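Jilthorpe Cabins: Frequently Asked Questions
Last updated September 2020

Please read through this page before you call or write. Most of what guests ask us is covered here. If your question is about a booking you already have, keep your confirmation number handy.

BOOKING AND PAYMENT

How far ahead should I book?
Summer weeks and the fall color weekends fill first. For those, we suggest booking by the end of January. For the rest of the year you can often find an open cabin a few weeks out. The calendar on the booking page is updated each night.

Is there a minimum stay?
Two nights for most of the year. In peak season the larger cabins rent by the week only, with check-in and check-out on the same day of the week.

How much is the deposit?
One quarter of the total, charged when you book. The balance is due 30 days before arrival. If you book inside that window, the full amount is charged at once.

What is your cancellation policy?
Cancel 30 days or more before arrival and you get everything back except a small processing fee. Cancel later than that and we keep the deposit, unless we are able to rent the cabin to someone else for the same nights. We do not give refunds for weather.

Do you sell travel insurance?
No. You can buy a policy from any company you like. Check that it covers lodging as well as airfare.
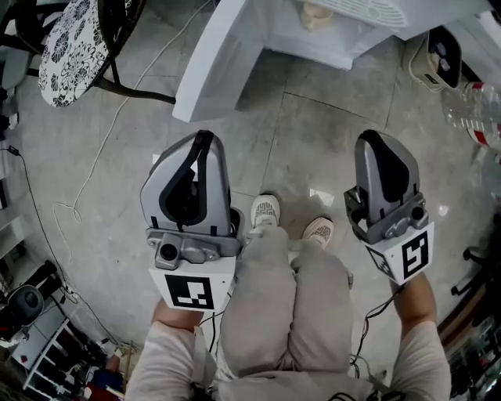
Can I change my dates?
Yes, once, at no charge, if you ask at least 30 days ahead and the new dates are open. If the new dates cost more, you pay the difference. If they cost less, we credit the difference toward the balance.

THE CABINS

How many cabins are there?
We have 17. Eleven are on the lake side of the road and six are up the hill. The hill cabins are quieter and a little cheaper. The walk from the hill to the dock takes ten minutes going down and longer coming back.

What is the difference between Kuvside and Csonka?
Kuvside is our largest cabin. It sleeps ten, has three bathrooms, and covers 1,486 square feet on two floors. Csonka sleeps six on a single floor and has a ramp to the front door. If anyone in your group has trouble with stairs, choose Csonka.

What is in the kitchen?
A full-size refrigerator, a stove with an oven, a microwave, a drip coffee maker, pots and pans, dishes, and basic utensils. Bring your own coffee filters, spices, foil and cooking oil. There is no dishwasher in the hill cabins.

Are linens included?
Sheets, blankets and bath towels are included. Beach towels are not. Please don't take the bath towels down to the water.

Is there internet?
All cabins have wireless internet. It is fine for email and reading the news. It slows down in the evening, and we can't promise that a video call will hold. Cell service is good by the lake and weak on the hill.

Can I bring my dog?
Dogs are allowed in the hill cabins only, two at most, for a flat cleaning fee per stay. Keep them on a leash outdoors and don't leave them alone in the cabin. Other pets are not allowed.

Can we smoke?
Outdoors only, away from the doors and windows. There is a cleaning charge if we find that someone has smoked inside.

THE LAKE AND NEARBY

Do you rent boats?
Canoes and kayaks can be borrowed free from the rack by the dock. Life jackets are in the shed and must be worn. For motorboats and fishing boats, call Zoltetti Marina on the far shore. They will bring a boat to our dock if you reserve a day ahead. Their prices are set by them, so please ask them directly.

Do I need a fishing license?
Adults do. You can buy one online before you travel or at the marina counter.

Is there a lifeguard?
No. Swimming is at your own risk, and children must have an adult with them. The bottom drops off quickly past the rope.

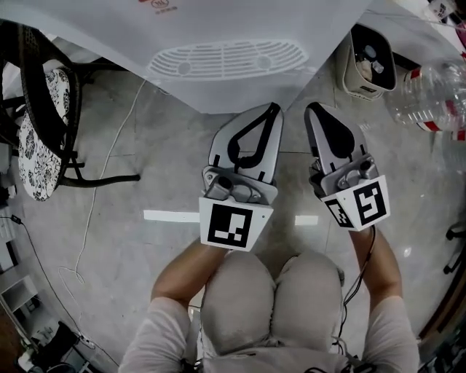

Are there hiking trails?
Yes. The shore path starts behind the office and is flat and easy. The ridge trail starts at the top of the hill road and climbs to some 4,000 feet above sea level. The cabins sit at 2,000 feet, so plan on most of a day for the round trip and bring more water than you think you need. Paper maps are in the office.

Where is the nearest grocery store?
Jilthorpe has a small market with milk, bread, eggs, ice and a decent meat counter. It closes early outside of summer. For a full shopping trip, stop on your way in.

ARRIVAL AND DEPARTURE

What time is check-in?
4 p.m. The cabin may be ready sooner, but please don't go in until the office has given you the door code.

What if I arrive after the office closes?
Call us that afternoon and we will give you the code by phone. The hill road has no lights, so drive slowly.

What time is check-out?
10 a.m. Before you go, load or wash the dishes, take the trash to the bins by the road, turn the heat down to 55 and close all the windows.

I left something behind. What should I do?
Call the office. We keep lost items for 60 days and will mail them if you pay the postage. We throw out any food.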